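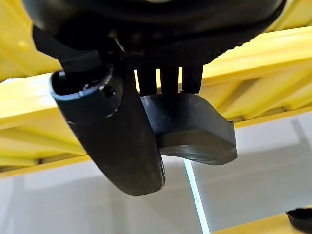 Well, the Castance allotment swap is back, and I've already got far too many seed packets on my kitchen windowsill! Last October we shifted 400 in one morning and I came home with four kinds of bean – none of which I had room for. We're in the Pawlak Room again, doors open at 2, tea and cake by the back wall. Bring spare seeds, pots or cuttings, labelled if you can manage it (mine never are). Anyone with leeks to spare, please find me first.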